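Mollen canteen visit, December 2018

I went up to Ondham on the Monday because Badawi had been telling customers since November that its kitchen-clearing robot was close to ready, and I run a works canteen of 329 covers a day. My staff had read the same leaflet I had. Two of them asked me before I left whether they should be looking for other jobs.

Brahim El Khatib met us at the door and gave the talk. He is a pleasant man and a fast one. According to him the arm will clear a table, sort crockery from leftovers and pass the plates on to the wash, and it will do so with 91 per cent of items handled correctly. I asked what happens to the rest. A person deals with them, he said. I asked whether that person is there all shift. Yes, for now.

So we have a machine that needs someone standing next to it – which is what I pay for already. 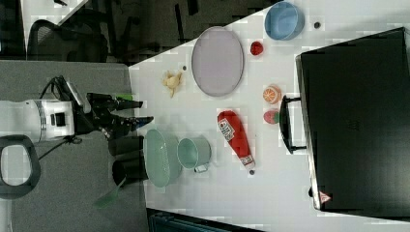
The practice items are toys, a tomato and a strawberry and so on, with a plate, a bowl and a mug to go with them. Fair enough for a test bench. My tables at half past one have gravy on them, and paper napkins stuck in the gravy, and somebody's phone. I put this to Brahim and was told that "real conditions" come in the next phase. There was no date for the next phase.

The more useful half hour was with Ashraf Ghoneim, who used to do table clearing at the Mena site and now resets the bench between runs. He likes the hours better and his back has stopped hurting. He also said the job is lonelier, and that on a bad day he puts the same things back in the same places 50 times and talks to no one until lunch. His pay went up a little. Of the 6 people on his old crew, he is the only one who was offered the move, and that was not in the leaflet.

I came home with a price list and no order. I've told my two that their jobs are safe for next year at least, and I have asked Badawi for a week's trial on our own tables, with our own gravy. No reply yet.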